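Nidach Desk Supplies
Home / Gallery / Cases and Pouches

Gallery: Zippered Cases

Posted 2024-04-16
Filed under: cases, pens, packing

This gallery page is for zippered cases and the small things that go into them. We started it because most of the mail we get is about size. Customers want to know what fits, how a case opens, and where the pens go once the lid is up. The product pages give the outside measurements and the color. They don't say much about daily use.

The cases we carry fall into two groups. The first is the soft pouch with a zipper along the top. It holds a lot for its size, but everything ends up at the bottom and you have to dig. The second is the case with a lid, where the zipper runs around the seam and the top folds back. You see the contents all at once, and the case stays put on a table while you fill it. This page is about the second group.

A case with a lid needs table space. Open, it takes up nearly double the room it does closed. On a small desk, set it toward the back with the lid folded away from you and keep the pens and markers in front. Put the long items in first, along the length of the case. Short items go in last, at the ends or on top.

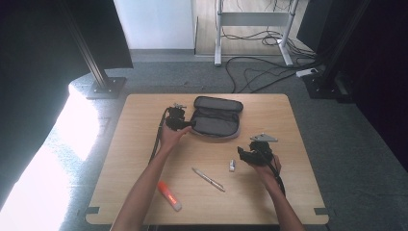 How do I keep a highlighter from leaking in a closed case?
Push the cap on until it clicks and lay the highlighter flat. If the cap is cracked or no longer clicks, replace the highlighter before you pack it.

Gray zippered case, open on a light wood table. The lid is up and the dark gray fabric inside is showing. A slim silver pen and an orange highlighter with a translucent white cap are on the tabletop.

Notes on colors
Gray hides pencil marks better than the light colors do. The drawback is that dark items are harder to find against a dark lining. Bright barrels and metal pens show up well. If you mostly carry black pens, look at the Cota line, which comes with a pale lining.

Notes on zippers
A zipper that goes around a curve wears first at the corners. Open it with one hand on the lid and don't pull sideways. Brush out eraser crumbs now and then with a dry toothbrush. If the slider sticks, rub a plain candle stub along the teeth and work it back and forth. Don't use cooking oil, as it stains the fabric.

Notes on packing
Keep caps pointing the same direction. USB sticks, erasers and other short items slide around in a half-full case, so put them in a small bag or wedge them beside something longer. A metal pen can scratch a plastic barrel if they ride together every day. A folded strip of paper towel between them is enough.

Don't force the lid. If the zipper has to be pulled hard, take something out. Most of the returns we see are split seams from overfilling.

Cleaning
Empty the case and shake it out over a trash can. Wipe the lining with a damp cloth and a drop of dish soap, then leave the lid open overnight. Ink that has soaked into fabric usually lightens but stays visible. We don't recommend the washing machine for any case with a stiff lid.

Where to find them
The lidded cases are in aisle 4 at the Bretgate store, on the wall past the notebooks. Andrade Stationery also stocks the gray and the navy. Online orders are limited to 2 of each color per customer until the November shipment. Schools and offices ordering 100 or more should write to us first for the bulk price.

Item no. 337, zippered case with lid, gray
Item page / Care sheet / Store hours

More galleries: Notebooks / Desk Trays / Markers and Highlighters / Top-Zip Pouches

Back to Gallery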